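4. Cameras, masks and the grasp planner

By now you should have Kindura installed on the robot's computer and the arms answering to the jog buttons (section 3, if they don't). This bit gets the cameras talking to the planner. I've done it more times than I'd like, mostly on the two machines at Skurnov, and the order below is the one that's given me the least grief. Please do it in this order even if a later step looks more fun!

You'll need the Kindura console open in one window and Kobzar, the recorder, in another. Kobzar can stay idle for now, but it does have to be running or the camera names won't show up in the drop-down list. Nadiia Bilyk is working on that.

4.1 Starting the camera streams

1. In the console, open Cameras and press Scan. You want one head stream and one wrist stream per arm. If a stream is missing, unplug nothing yet, just press Scan again. The second scan picks up the slow starters nine times out of ten.

2. Give each stream its proper name. The planner looks for head, wrist_left and wrist_right, all lower case, with the underscore. It won't complain if you type Wrist-Left, it'll just quietly plan without it, and you'll spend an afternoon wondering why the arm is so timid.

3. Check left and right by waving a hand in front of one wrist camera with the arm parked. Do this every time the cables have been off, whatever the labels say.

4. Set the wrist streams to fixed exposure. Press Hold, then type 11 in the exposure box. Auto exposure is lovely until the gripper comes in close over something shiny, at which point the whole picture pumps brighter and darker and the edge finder loses its place.
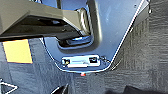 5. Still in the exposure panel, tick Lock white balance as well. It's a separate tick box and it forgets itself after an update, so it's worth a glance whenever you've pulled a new version.

6. Press Save to profile. Saving to session looks the same and has the same little green tick, but it's gone after a restart.

Note: Kindura keeps profiles per robot, not per user. If you share a machine with somebody, have a word before you save over theirs (Yurii Karpenko, sorry again about the spring).

4.2 Lining up the clocks

The planner matches a camera picture to an arm position by time stamp, so the two clocks need to agree. They very nearly always do, and then one day they don't and the gripper closes neatly on thin air.

7. Open Tools, then Clock check, and let it run until the bar fills. The number you care about is called worst gap. Under 42 milliseconds is fine and you can move on.

8. If it's higher, close the live preview windows and run it again. Previews are heavier than they look, and I tend to leave four of them open without noticing.

9. If it's still higher, restart the camera service from the console (Services, camera, Restart). You don't need to reboot the whole robot for this. Wait for the three streams to come back, then start again from step 7.

Caution: don't restart the camera service while an arm is moving under planner control. The arm will finish the move it's already been given with no new pictures coming in. Press Pause first, look at the arm, see that it has stopped, then restart.

4.3 Drawing the head camera mask

The head camera sees the lot: the thing you want picked up, your arms, the furniture and anyone who's come over for a look. The mask tells the planner which parts of that view it may treat as free space and which parts it should leave well alone. A sloppy mask is the commonest reason for a slow planner.
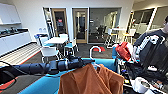
I draw the mask in two passes, a rough one for the room and a careful one for the working area. For the rough pass, go round anything that's glass. Depth readings through glass are nonsense, and the planner takes them as a long, inviting stretch of empty room. With a view like mine that means both wood-framed doors at the back and the big glass wall beside them, all marked as Solid. Then for the careful pass, get the arm to hold up something floppy in a colour that stands out. The rust-orange top on its hanger does nicely against the teal sofa, and you can see straight away whether the outline follows the cloth or wanders off along the sofa back. If it wanders, drag the Edge pull slider to the left a little at a time. Leave the floor out of both passes, the base has its own map for that.

10. Press Mask, then New, and do your rough pass with the polygon tool. Corners can be untidy here, just go generously outside the glass.

11. Switch to the brush and do the careful pass. Zoom in with the plus key. The mouse wheel scrolls through old masks instead of zooming, and yes, it catches me every time too.

12. Set People to Keep clear. This is separate from the mask and follows anybody who is in view, even if only half of them is. It should never be set to Ignore with the arms powered.

13. Press Test. Kindura plans a short set of pretend moves without sending any of them to the motors. It ought to find a path for 89 per cent of them or better. If yours comes out lower, the brush pass has usually eaten into the working area, so rub some of it out and test again.

Caution: the mask is only as good as the room it was drawn in. Move the sofa or wheel in a cart and you need a new one. Waraporn Wattanapong saves a mask per furniture layout with a plain name for each, which I've shamelessly copied.

4.4 Teaching the edge finder about shiny things

Wrist cameras are for the last little bit of a reach, when the head camera can't see past the gripper any more. The edge finder takes the wrist picture and looks for lips, slots and rims that a finger could hook or close on. On cloth and cardboard it's very good straight out of the box. On smooth, glossy surfaces it needs a hand from you, as a bright reflection has a lovely crisp edge and the software would dearly like to grab it.

14. Bring the wrist camera over a glossy surface by hand-guiding the arm (hold the guide button, section 3.5). Get in close and come at it from a steep angle, where the glints are at their worst.

15. Turn on Show edges. Real edges are drawn in green and doubtful ones in amber. At first you'll probably get green on everything.

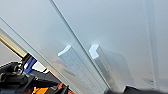 16. Tick Check by moving. The finder now waits for a small wrist movement before it makes up its mind. A fold or seam stays put on the surface as the camera shifts, while a glint slides along, so the glints should drop to amber within a moment.

17. Rock the wrist gently from side to side and watch. If real seams are dropping to amber too, lower Strictness one notch. If glints stay green, raise it one notch. I've never ended up more than two notches from the factory setting on any machine.

18. Draw a gripper mask in the same way as in step 11, but on the wrist view. Your own fingers and brackets have edges as well! Open and close the gripper fully while you draw, so that you cover the whole sweep of it.

Note: if you're on the Plultico add-on for the edge finder, steps 16 and 17 live under its own menu and Strictness is called Doubt, with the scale running the other way. Up is looser. Nazar Skoryk has asked them to change it.

4.5 Trying a real approach

19. Set the speed limit to Crawl and choose Approach only. The arm will go to the target and touch it but won't pull.

20. Click the edge or loop you want in the wrist view. Kindura drops a small cross on it, and you can nudge the cross with the arrow keys. For narrow loops, aim the cross at the inside of the metal and leave Finger tilt on Auto.

21. Press Go and keep your other hand on the stop button. Watch the Contact bar in the console as the fingertip gets near. It should rise once and settle.

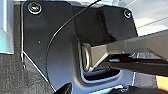 22. If the Contact bar jumps about, press Back off and look at the cross again. It has most likely crept onto the rim of whatever is next to your target. Put it back, then press Lock target before trying again.

23. Once you've had a few clean approaches, start a recording in Kobzar and repeat one of them. Open the recording and step through the last part of the reach. The wrist picture and the little arm drawing should move together, and if the drawing lags, go back to 4.2.

If it stops with a code

Code 749 is the one you're likeliest to meet. It means the planner had a target but lost sight of it in every camera at once, generally when one arm has wandered across in front of the other. Park the spare arm and press Resume. Anything else, save the Kobzar recording and send it to Inna Kostiuk along with your profile file, and please don't trim the recording first, as the useful part is often well before the stop.

Section 5 covers saving approaches as named skills. Leave the speed limit on Crawl until you've read 5.2.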